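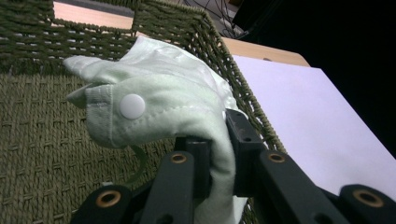
Baby clothes: sorting, storing and not losing your mind

Anything under the size of a dish towel goes in a basket. Drawers are for people who fold, and folding a onesie takes longer than the baby will wear it.

Soft rope baskets are best. Wicker looks lovely and snags jersey on the first day. If you already own wicker, line it with an old pillowcase and say no more about it.

Close the snaps before washing. Open ones grab socks, bras and each other, and you will pull too hard to separate them. Wash at 60 only if something truly awful has happened; otherwise cool water keeps thin knits in shape.

To undo a tight snap, hold the fabric right beside it and pull there. Yanking from the hem is how you get a neat round hole with a snap still attached to the other side – ask my sister-in-law Yolanda, who has 2.

Keep one basket per size, and one more for "too small but I'm not ready." Go through that one in April. You won't be ready then either, but the Aksoys are expecting and could use the sleepers.

Stains: dish soap, cold water, 45 minutes. After that it's a pajama top.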